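I met Hooman Hashemi at his kitchen counter at nine in the morning, which was his idea, and he'd already lined up the coffee. Hooman has been testing car gear for the website Tastance for nine years now, and if you've ever bought a tire inflator on somebody's say-so, there's a fair chance it was his.

I wanted to talk about jump starters. My own battery died in a grocery store lot in November (with ice cream in the trunk, of course), so I came in with a grudge.

"Everybody buys too big or too small," he told me. "They see a huge number on the box and figure it'll start a bus. Peak amps is a number for the box. I want to know what it does after 2 months in a cold glovebox."

So that's how he tests them. He charges each one, leaves it in his Skaro hatchback, and doesn't touch it until he's ready to try it on a flat battery. Last winter he went through 18 of them. I asked how many he'd hand to his sister and he laughed for a good while before saying two.

One was the Ferlow, the smaller model, which he likes mostly for its clamps. "The jaws open wide and the cable's long enough that you're not balancing the thing on the engine. You'd be amazed how many have a cable like a shoelace." The other was from Khan, heavier and uglier, with a flashlight he describes as "fine, it's a flashlight."

I told him mine had come with a little compressor built in and I'd been pretty proud of it. He made a face! He isn't against the combo units, he just thinks the hose is always the first thing to go, and then you've got a jump starter with a dead limb. He'd buy the two separately and keep them in the same bag.

He keeps notes on everything, in a spreadsheet that was up to row 2813 when he turned the laptop around to show me. Some rows only say "no." One says "smells like a pool toy."

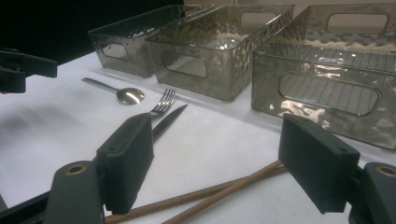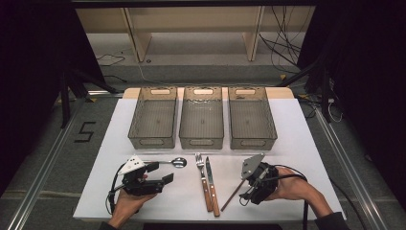

Before I left I asked what he'd tell someone who's never owned a jump starter and doesn't want to read a spreadsheet. He said to practice once in the driveway, in daylight, with the manual open. "Red clamp, black clamp, know where your battery even is. Mine's under a plastic cover and it took me around 9 minutes to find the first time, and I do this for a living."

He also says to put a recharge reminder in your phone for the start of each season. I set mine while I was standing at his door, and then I drove home and found out my battery's under a cover too.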